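17/02/2024

Finished the second draft of Cendora last night. It came out at 100 chapters, which is too many, and Zinash Yilma has already told me to lose 11 of them. She read the whole thing in eight days.

The book follows a ferryman in a town called Clitcombe where the river runs backward every May. Jemal, his brother, drowns in chapter one and keeps sending letters.

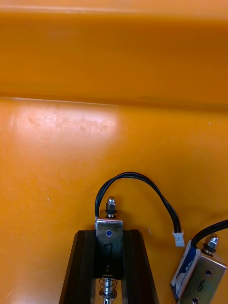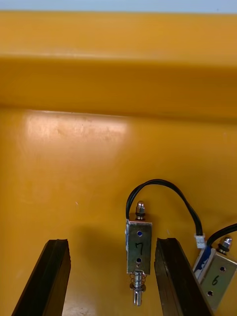 I still don't like the ending - the last letter explains too much. I'll start cutting there and work back.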